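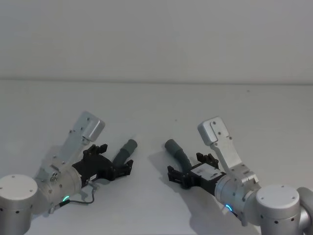
Projects > Bimanual > vanley-tubes > README

February 16, 2024, by the Vanley maintainers

# vanley-tubes

Recordings and replay tooling for a two-arm task with curved rubber tubes. The repository holds the episode index, the loader, the phase labeler and the configuration used to train the baseline grasp policy. Raw video is stored separately; see "Getting the data".

## Contents

- `index/` – one line per episode, with start state, phase boundaries and outcome
- `stomon/` – the replay and synchronization package
- `labeler/` – rule-based phase labeler, plus hand corrections
- `configs/` – training and evaluation settings
- `tools/` – integrity check, export, plotting

## Task

Each episode starts with two tubes on a white tabletop, one nearer each gripper. The policy picks up both tubes and brings them to a facing pose over the middle of the table. Insertion is not part of this release. Either arm may move first. The order is stored in `lead_arm`, and the loader can filter on it.

Start poses are sampled by the Erkley scheduler and written to the index before the episode begins. The tubes are placed by hand to match, so the stored pose is a target and not a measurement. Use `pose_est` if you need the perceived one.

## Phases

The labeler splits every episode into five phases:

```
0 idle
1 approach
2 grasp
3 lift
4 align
```

Labels are per arm. A common mistake in early training code was to read the left label and apply it to both sides, which marks the second arm as grasping while its jaws are still open.
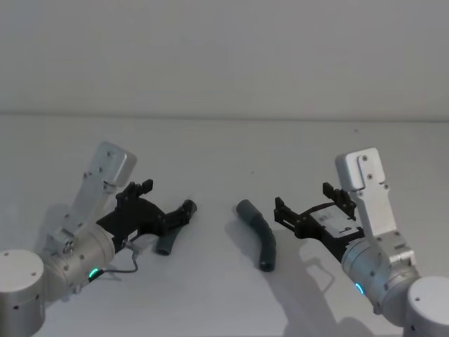
Left gripper holding a tube, right gripper open, second tube on the table.

The switch from phase 2 to phase 3 is set by jaw position and wrist height together. Jaw position alone fires too early on these tubes. The wall gives under load and the fingers keep closing for several control steps after first contact. If you change the gripper force limit, refit `grasp_settle_steps` in `configs/labeler.yaml`.

## Statistics

| Split | Episodes |
|---|---|
| train | 2755 |
| held out | 2157 |

The held-out split is large on purpose. It covers start poses outside the training range, and the evaluation script reports those separately under `ood_pose`. An episode is never shared between splits.

## Observations

Each step contains the head view, joint positions for both arms, jaw width and the commanded action. Streams are resampled to a common clock by `stomon.sync`. Missing head frames are repeated and flagged in `head_valid`; mask them in the loss.

Known perception problems:

- The arms cast soft shadows on the tabletop. A plain threshold segmenter merges a dark tube with the shadow beside it. Use the learned mask in `pose_est`.
- Tube ends are ambiguous from the head view when the open rim faces away. The estimator then returns two candidate headings and sets `heading_tie`.

## Getting the data

```
pip install -e .
stomon fetch --split train --out ./data
stomon check ./data
```

`check` compares file hashes with the index and exits nonzero on a mismatch. Shards are fetched one at a time and can be resumed. To replay a single episode:

```
stomon replay ./data --episode 11 --show-phases
```

Replay is open loop. It does not talk to the arms unless `--live` is given, and `--live` refuses to start without a calibration file.

## Changes

- Moved hand corrections out of the index into `labeler/overrides/`.
- Replaced the Krawczyk planner wrapper with a direct call. Its config keys are still accepted but ignored with a warning.
- Episodes recorded before the September recalibration were dropped. The old hand-eye transform put `pose_est` off toward the wall side of the table.

## Open issues

- `lead_arm` is wrong when both arms leave idle on the same step. It defaults to left.
- The plotting tool draws phase bars for one arm only.
- No export to other dataset formats yet.

Last updated with the current index.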